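The village choir that still rehearses by telephone

By Carmela Grasso
May 4, 2020

Gerardo Monti has directed the choir of Skunusano for many years, and he never liked the telephone. Now he spends most evenings with it in his hand.

"I call the basses first, because they are the ones who forget," he told me. "I sing the line, they sing it back. After that I call the altos and I am already tired."

The choir stopped its meetings at the beginning of March. They had planned a concert for the spring, with 300 seats in the old school hall, and the tickets were almost all sold. Monti has moved it to October, but he does not want to promise anything.

I asked him why they don't use video, like many other choirs. He laughed for a long time.

"We tried. Everybody arrives late by one second, and each one has a different second. It was like dropping a box of spoons." Also, the connection in the upper part of the village is weak, and several singers have only a phone in the kitchen.

So he made his own method. Each singer learns the part alone, then records it and sends it to Amos Abernathy, a tenor who moved here from Ohio. Abernathy puts the voices together on his computer at night. The first song took him two weeks.

"You hear things you don't hear in the hall," Monti said. "A dog, a clock, somebody's husband. I told Amos to leave the clock, it was in tempo."

What he misses most is the half hour after the rehearsal, when they stayed at the table and discussed everything — the village, the prices, who came in too early in the second verse.

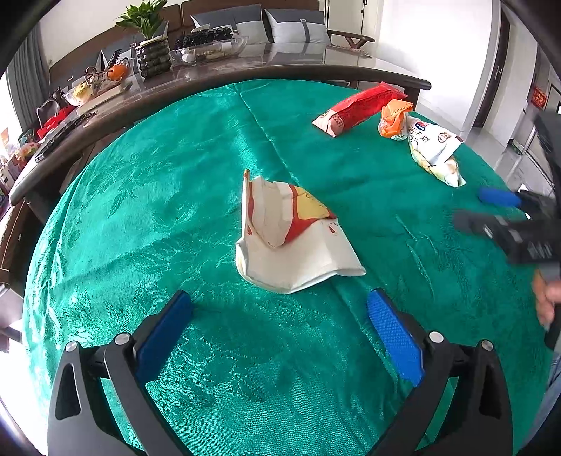

Raffaele Bortolotti sees it differently and says that the choir sings better now, as each person must finally know the part without leaning on a neighbor. Monti has heard this opinion already, more than once.

"He is right about the notes," he said. "But I give the breath with my hand, and on the telephone there is no hand. They breathe when they want."

The second song is a lullaby in four parts. The sopranos have sent theirs. On the evening of our talk he was still waiting for two basses, and he excused himself to call them.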